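Paper filed my state return in February, still no refund. Amend or wait?

Imelda Estrella
I mailed my state return in February because the online form kept rejecting my old address on Nunberg Road. I'm owed $900. The lookup page just says "not found," and I've called twice and sat on hold for 70 minutes the second time before it dropped me. My brother-in-law says to send in an amended return so it gets noticed. Is that a thing? I'm also worried I forgot to staple my W-2 from Semple.
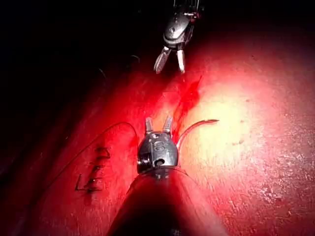

I do have a copy of everything except the envelope, and no, I didn't send it certified (I know, I know).

Jhair Rivadeneyra
Please don't amend! An amended return is for fixing numbers, and if they haven't keyed in the first one yet, you'll have two returns fighting each other. Mine took 7 months on paper the year I moved to Skovcombe. If the W-2 is missing they'll write and ask for it, so make sure they've got your new address. And try calling right when the lines open on a Wednesday, I got through in no time.

stindness2
same thing happened to me, still waiting lol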